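Search tips... Search

Kitchen table tips for paper prototypes and form testing

Updated 8/21/22. Mostly stuff I keep repeating to people who join Claltton and work from home with no lab, no whiteboard, just a table they also eat at. In a rush, so no order to speak of. Add your own and send to me or Florence Carrier.

Paper and pens

Cheap printer paper, cut in half. Index cards are too small for a form screen and everybody writes tiny on them.

One screen per sheet. Don't be clever with flaps. I did flaps for the Kavine signup and spent the evening taping them back on.

Black marker for anything the user taps, pencil for everything else. Pencil labels get changed five times anyway.

Number the back of each sheet, bottom right. Drop the pile once and you'll know why.

Dropdowns: write the options on a sticky note and keep it stuck to the back of its own screen. Error messages the same, different color. Pink for us, pick whatever.

Save the backs of old bills for scrap. Shred anything with an account number first, obviously.

Gluestick not tape if you need to scan later. Tape shines in the scanner and you lose a whole line of text.

Getting the table ready

Clear it all the way. Half cleared and people start reading your mail.

Painter's tape for the "phone" outline, four strips, comes off clean. Masking tape left overnight does not. Ask me about the varnish.

Lay the sheets face down in order on your side. The person testing gets one sheet at a time. If they can see the next one they'll answer for it.

Snacks on a seperate chair. Crumbs under the paper make the pen jump.

Lamp from the left if you're right handed. Overhead light alone puts your hand shadow right where you're drawing.

Timer: oven timer is fine but it's loud, people flinch. Set your phone to buzz and put it under a dish towel.
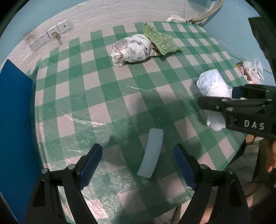
Asking about money forms

Different from asking about a shopping cart. People get embarassed. Go slow on the income question.

Make up a pretend person with pretend pay and let them fill it in as that person. Ours is called Mr. Brokon and he earns 1207 every two weeks. Nobody has to tell you what they make.

Never ask "would you use this." Ask when they last filled in something like it, and where they stopped. Then shut up. Count to five in your head if you have to.

Words that got blank looks in June: disbursement, term, co-applicant. Say "when you get the money," "how long to pay it back," "someone signing with you." Put those on the sheet too, then see if the legal side will live with them. Murray Hiebert usually will if you ask early.

Let them write on the screen. Hand over the pen. You get crossed out questions, arrows, one man wrote WHY next to the date of birth field. Best note of the whole round.

Limit is 60 minutes. After that they're agreeing with everything to get home.

If they ask "is this right?" ask back "what did you expect?" Feels rude first time. Gets easier.

Have a second person take notes, in the same room but not across the table. On the side. Across the table feels like a job interview.

Notes and sticky notes

Write down what they said, word for word, then what you think it means on a different note. Mixing the two ruins the pile later.

One thought per sticky. Peel from the side, not from the bottom, or they curl and drop off the wall by morning. Works on kitchen cabinets if you wipe the grease off first with a bit of dish soap. Doesn't work on textured paint at all.

Take a photo of the wall before dinner. We had 429 notes up after the Semeniuk interviews and the steam from a pasta pot got about 90 of them. Aaliyah Boychuk typed up what was left that night, thank you Aaliyah.

Sort by where people got stuck, not by who said it. Put the person's initials in the corner so you can check back.

Throw out duplicates only at the end. Six people saying the same thing is the thing.

Storing it all

Pizza box. Clean one, ask the shop for an unused one, they mostly just give it to you. Fits half sheets in two stacks plus the pens.

Label the short edge, date and which flow. "Signup" isn't enough, we have four signups.

Rubber bands go brittle and leave marks, use a strip of scrap paper around each stack with a paperclip.

Keep the old rounds until the new version is out and has been used a while. Somebody always wants to bring back the three step version, and then you can show them the sheet where it fell apart.

Ballpoints upside down in a jar, caps on markers till they click. Dried out whiteboard marker: store tip down overnight, sometimes comes back, sometimes no.

Quick fixes

Pen on the table top: rubbing alcohol on a cotton ball, try a corner first.
Marker bleed: one spare sheet underneath.
Curled printouts: under a heavy cookbook for an hour.
Scanner leaving a gray stripe: wipe the thin glass strip, not just the big one.
Chair squeaks on the recording: swap the chair, don't bother fixing it in the audio.

Still need something on testing with kids in the house. Philomena has a list somewhere, will paste it in when she sends it over.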